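Sorting Small Bottles with Coloured Paper Cups
By Mingxuan Zhong
Household pages, Clangate

In our kitchen there is one drawer which for years I did not like to open. It held all the small bottles of the house: flavourings, drops, little sauces from trips, samples that came in the post. Small bottles are difficult to store. They roll, they fall behind each other, and when you look from above you see only the caps, and the caps are very often the same dark colour. I would buy a second bottle of something and then find the first one at the back of the drawer in April, already out of date.

The method I explain on this page is simple and it costs almost nothing. You need a table, some paper cups in different colours, and one free hour. I have used it for the drawer, for the bathroom shelf and for my mother's sewing oils and glues. My neighbour Janaka Mondal used it for his paints with a small change, and I will come to that change later.

What you need

A clear, flat table that is pale, if you have one
Paper cups, plain, one colour for each group you want to make
A soft cloth, slightly damp
A pencil and small pieces of paper
A tray or a shallow box for the bottles that leave the house

I buy my cups from Ofori, the party shop beside the station, where a sleeve of 50 is cheaper than a single plastic organizer. You will not use the whole sleeve. Keep the others for the next drawer, or for a birthday.

Please choose cups with a wide mouth and without a lid. A cup that is too narrow will hold a bottle so tightly that you lift both when you want only one. A cup that is too tall hides the label completely. Take one bottle with you to the shop in your pocket. I felt a little foolish when I did this, but I came home with the correct size.

Step 1. Decide the groups before you touch the drawer

Many people begin by emptying the drawer, and then they stand before a big heap and become tired. I ask you to sit down first with the pencil. Write what kinds of small bottle you think you have. For a kitchen drawer my own list was sweet flavours, sour and salty things, colours for cakes, and things I don't recognize. So I had 4 groups, and I would not go much above this number on the first day. If you have too many groups you must think for a long time about each bottle.

For a first practice, take two groups only. Two cups, and a few bottles that are easy to tell apart.

Step 2. Put the cups at the back

Stand the cups next to each other near the back of the table, with a small space between them so your fingers can go around. The bottles will stand in front, closer to you. If you put the cups in front, your sleeve will catch them every time you reach over, and a paper cup with nothing inside falls very easily.

I like to begin with yellow and grey. Yellow is for the bottles that stay in daily use and grey is for everything that I must check again. The two colours are very different even in the evening, when the lamp makes many colours look alike. Green and blue cups side by side gave me trouble at night.

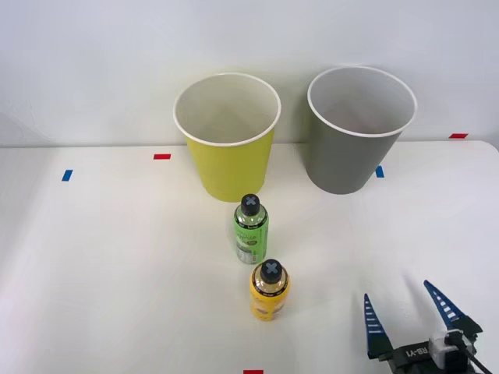
Step 3. Make a line of bottles

Take the bottles from the drawer in small amounts, maybe as many as you can hold in two hands. Wipe each one with the damp cloth, and dry it with your shirt or a towel, because a wet bottle makes the bottom of a paper cup soft. Then stand them one behind the other in a line that goes from you toward the cups.

Why a line? With a crowd of bottles my eye jumps about and I pick up the same one many times. In a line there is always a next one. Turn the labels in your direction while you make it, and leave a finger of space between the bottles.

Don't trust the caps. In my drawer a green bottle and a yellow bottle can have caps so alike that from above I could not say which is which. The body and the label must decide.

Step 4. Ask one question for each bottle

Pick up the bottle nearest to you and ask only: did I use this since last winter? When you know the answer, put it in its cup, and go to the next. You should not smell it, taste it or read the recipe on the back at this point. Reading is how my hour became three hours the first time.

If you can't decide in the time of one breath, the bottle goes to the grey cup. The grey cup is allowed to be full. You will look at it again in Step 6 with fresh eyes and probably a cup of tea.

Place the bottle with its base down and its cap up. This sounds like a thing I don't need to say, but when two or three bottles are already inside, it is tempting to push the last one in upside down. A bottle that was opened before may leak slowly through the cap, and you will find it the next morning.

Step 5. What to do with a bottle that lies down

Sooner or later one of the bottles will tip over on the table. Small bottles have a high centre and a narrow foot, and one touch with a knuckle is enough. Don't grab at it quickly. In my experience the quick hand is what knocks over the rest of the line. Let it stop rolling, then hold it around the middle of the body, lift it a little, and turn it upright in the air before you set it down.

Look at the cap also before it goes into the cup. A loose cap should be closed firmly now. If the cap has a crack, use the tray.

If your bottles are rolling often, the table may not be level. Fold a piece of cardboard and put it under one leg. At my sister's house in Pliveck the floor leans toward the garden, and we worked with a tea towel spread on the table, which also helps.

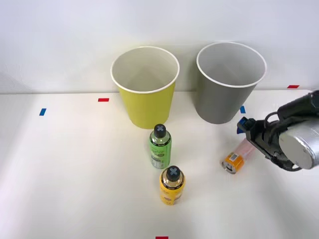

How many bottles can go in one cup?

It depends on the width of the bottle, but stop as soon as the last one does not slide in by its own weight. For the slim kind, two or three is comfortable in an ordinary party cup. When you need more room, take a second cup of the same colour and stand it directly beside the first.

Step 6. Look again at the grey cup

Take the grey cup to a chair with good light. Now you may read. Check the date first, and the small print often needs a magnifying glass or the camera of your phone. Anything past its date goes in the tray. Anything with no date at all you must judge by the look of it: a thick ring below the cap, a liquid in two layers that does not mix when you shake it, or a label so faded that you can't be sure of the name. For medicine there is no judging at home. If you find medicine among the bottles, take it to the pharmacy and ask them.

From my kitchen drawer 17 bottles went out on the first day. I was ashamed, and also a little pleased with the space.

The bottles that pass go into the cup where they belong. Try to finish with the grey cup empty, and if you can't, write a paper that says what you are waiting for ("ask Mother if this is hers") and drop it in the cup with the bottle.

Step 7. Move the cups to the drawer or the shelf

A paper cup is light and the bottles in it are heavy at the top, so carry one cup at a time with one hand under the base. On a shelf I place the cups with the daily colour in front. In a drawer, measure the height before you begin. Mine has 12 centimetres inside and the cups are a bit lower than this, so it closes. If yours doesn't close, cut a ring from the top of each cup with sharp scissors. The cut edge is less stiff than the rolled rim, therefore cut only as much as you must.

To stop the cups from sliding when you pull the drawer, put a piece of rubber mat below them. You can also fill the drawer from side to side with cups, so there is no place to slide to.
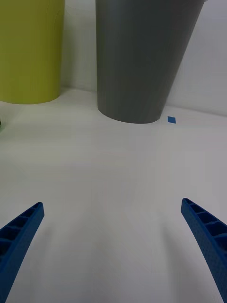

After a week or so you will notice which group was chosen badly. In my case the sour things and the salty things did not want to be together, as I always cook with one and almost never with the other. I added a cup, changed nothing else, and it has been good since then. Make such changes one at a time. When I changed the whole drawer in one evening, my husband could not find the vanilla and he bought a new one.

The change Janaka made

Janaka has small paint bottles in many shades, and for him the yellow and grey system was too simple. He gives each cup the colour of the paint family, so the reds live in a red cup, and he writes the shade number on a strip of paper tape around the cap. He also puts a flat pebble in the bottom of each cup for weight. I tried the pebble and I recommend it, provided that the pebble is really flat. A round one makes the bottles lean.

He keeps his cups in a wooden Multport crate from the hardware shop. It is the right depth, though any low crate will do.

Looking after the cups

Change a cup when the base becomes soft or when there is a sticky ring inside. You don't need to wash paper cups, they don't like it. Wipe a small spill at once with a dry cloth and leave the cup open on the bench until the evening. In the bathroom, where the air is damp, my cups stay firm for one season and then I replace all of them together.

If you share the kitchen, tell the others what the colours mean. I wrote it on a card and fixed the card to the inside of the drawer front, where it is still hanging with its second piece of tape.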